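Keep the Grip Width in the Log, Even When It Looks Useless
By Pushpa Semwal

2026-07-28

In May our small team at Sernundale had a long argument about one column in a table. The column is the grip width: how far apart the two fingers are at each moment of a recording. One side wanted to drop it. The planner, they said, can learn open and close from the video, and every extra signal is one more thing that must be synchronized. I was on the other side, and I want to explain why I am still there.

Our work is folding and hanging clothes. People do the task by hand with gripper tools, and we train a policy on what the cameras and the position tracking give us. Rigid objects are kind to this method. A cup is held or it is not held, and the picture usually makes the difference clear. A pair of jeans is much less kind. It has no fixed shape, it covers its own important parts, and the fabric between two fingers can be one layer, two layers, or a thick seam.

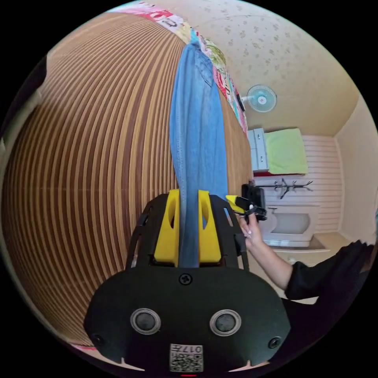 When I started, I believed that the hard problem was seeing. We spent a lot of time on segmentation, and we had a mask for denim that I was proud of. Then I looked at 274 failed attempts from our own test runs, one after another, and wrote down the cause of each. In 54 of them the mask was wrong. In most of the others the software knew very well where the cloth was. It did not know how firmly it held it, and it pulled too early or too fast.

This is a control problem, and I think our field likes to treat it as a perception problem because perception has nicer demos. A good mask can be put on a slide. A finger that stops closing at the correct moment is difficult to show to anybody.

The colleagues who disagree with me have a fair point about time. Our first logger, which we called Drorer, stored the width on its own clock, and that clock drifted. In a long recording the fingers could close in the data before they reached the cloth in the video. A policy trained on such data learns to grab air. I understand why a person who lost two weeks to this bug wants the column gone forever. But the bug was in the tool. We wrote a new one, Usitz, which stamps every signal when it arrives and refuses to save a recording if the offset is more than 28 milliseconds. It is a boring program, and it helped us more than the last two changes of network.
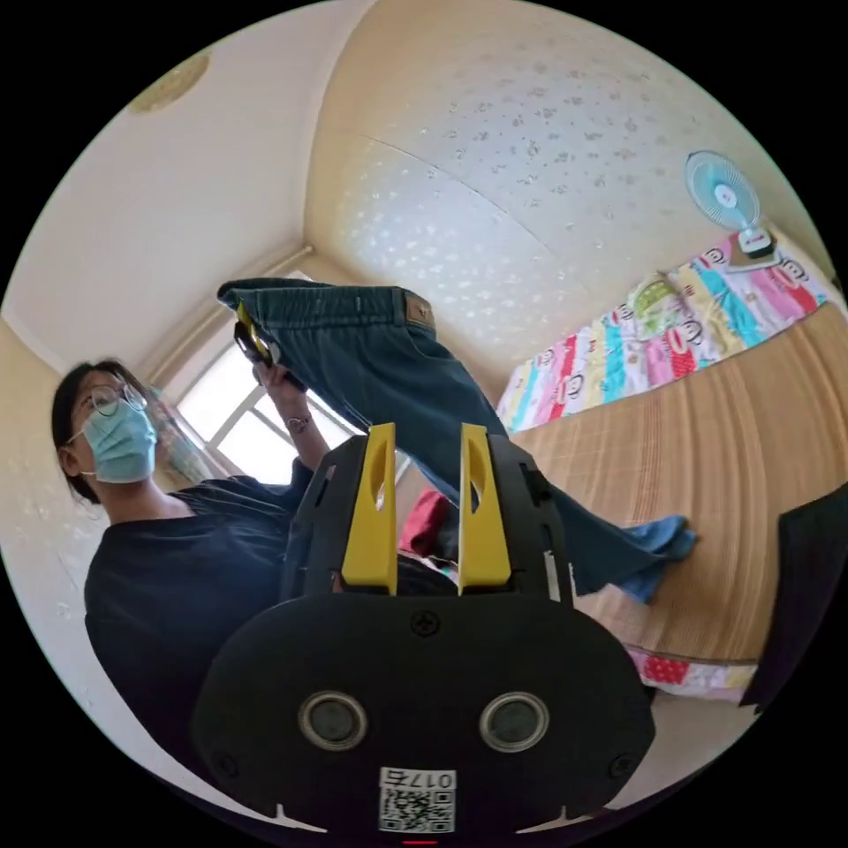 Jeans held up by the waistband during a recording, as seen from a gripper tool.

There is also the question of planning. Our planner, Iwasaki, cuts a task into short pieces: reach, pinch, lift, shake, lay down. For a long time the border between pinch and lift was decided by a threshold on the picture. With cloth this border is very unclear — a leg of trousers can look the same a moment before the pinch and a moment after. The width gives at least a second opinion. If the fingers are commanded to close and the width stops above zero, there is probably something between them. A simple rule like this is easy to read, easy to test, and easy to correct when it is wrong.

I do not claim that the width is enough. It says nothing about slip, and thin cotton hardly changes it. A force signal would be better, and I would be glad to have one in the next tool. Until then we have 949 recordings with a clean width column, and I see no good reason to make them poorer so that the data loader can be ten lines shorter.

My request to other teams is a modest one. Before you remove a signal because the network does not seem to need it, take your failures and read them by hand. Write the cause beside each. If the signal could have told you the cause, keep it, and repair the clock.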